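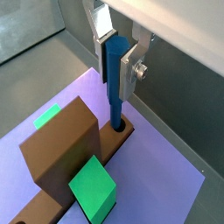
Ngân Nghiêm wrote to me that her pegs never stay in their holes, and that she has already thrown away two boards because of this. "They go in fine in May and in winter they fall out when you close the door," she says. Two boards is a pity, Ngân, and I think both of them could be saved. So this page is about pegs, holes and blocks: how to make them fit, how to repair them when they don't fit, and how to keep all the small pieces together in a workshop or a child's room.

Why a peg gets loose

Wood moves with the air. When the heating is on, the peg dries and becomes thinner, and the hole also changes its shape a little. If the peg was only just tight in the humid months, it will be loose later. Plastic pegs do not move so much, but the board around them does.

Before you do any repair, bring the board and the pegs into the same room and leave them there for a few days. I once glued eight pegs on a cold morning in the garage, and by spring one side of the board had a crack as long as my hand.

Straight round peg, round hole

This is the easiest kind. Drill the hole with a sharp bit that is the same size as the peg, then try the peg by hand. It should go in with a push and a small turn. If you need the hammer already at the beginning, it is too tight and the board can split near the edge.

Too tight: roll some 100 grit sandpaper around a pencil and clean the hole with it. Sand the hole and leave the peg alone, if you have many pegs that should be exchangeable.

Too loose: cut a thin strip of paper, brush wood glue on both sides, put it around the foot of the peg and push it in. Wipe what comes out with a damp cloth. For a peg that must come out again, use a turn of masking tape instead and no glue.

Six-sided peg, round hole

Many people are afraid of this one, but it is a good joint. The corners of the peg hold, and the flat sides leave small channels where air and extra glue can go up. The size you measure is from corner to corner, and not from flat to flat. With a ruler this is difficult, so I use an old caliper. For soft wood, make the hole a very little smaller than the corners. For hard wood make it the same.

If you want a six-sided peg that a child can put in and take out, the foot should be made round and a bit thinner than the upper part. Then the hands have the flat sides to hold, and the hole has something round to receive. A peg like this also does not roll off the table, which my knees are thankful for.

Putting the peg in straight

Hold the peg high, near the top. When the fingers are low they push it to one side, and you cannot see the hole because your own hand is in the way. Put the tip in first, stop, look from the front and from the side, and only then press.

When I have a long row to do, I stand a block on the board next to the hole. If the block is cut at a true right angle, you can compare the peg with its edge the whole time. A block with a sloping top is also fine for this, only the upright edges are important. Check the block first with a square – I used a crooked one for a whole year.

Distance between holes

For a rack where you hang cups or small tools, I leave 38 millimeters from the end of the board to the middle of the first hole. Closer than this, I had splitting. Mark all the holes with a pencil and then press a nail into each mark, so the drill does not walk away.

If the plate is long and narrow, put a piece of waste wood under it and clamp both. The bottom of the hole will come out clean.

Getting a stuck peg out

Do not pull with pliers directly on the peg, the teeth leave marks that never go away. Put a piece of old leather or a bit of bicycle tube on each side and then take it with the pliers. Turn first, pull after. If the hole goes through the board, a smaller stick and a soft knock from below will do it.

If glue holds it, a cloth with warm vinegar laid around the foot can help. Give it up to 28 minutes and try again. It does not work with every glue, and with the yellow Vavilach glue I never had success.

Colored blocks and pieces

Painted blocks stick together when they are stored in a warm place. Rub them with a little candle wax and polish with a sock. For washing, a damp cloth with dish soap is enough; wooden pieces should not swim in the sink.

On a smooth table the small pieces run everywhere. Lay a soft mat under your work, in a strong color that is different from the pieces. My mat is a cheap one from Sisgate, and I have cut it in two, one half for the bench and one half for my grandson.

Storing

Keep the pegs with their own board. I put them in a cotton bag with a string and tie the bag to the last hole. The boxes from Jisov are pretty, but the lid opens when you carry them on the side.

Ngân, for your board I would try the paper strip first. If two pegs are still loose after that, write me which wood it is and how wide the holes are.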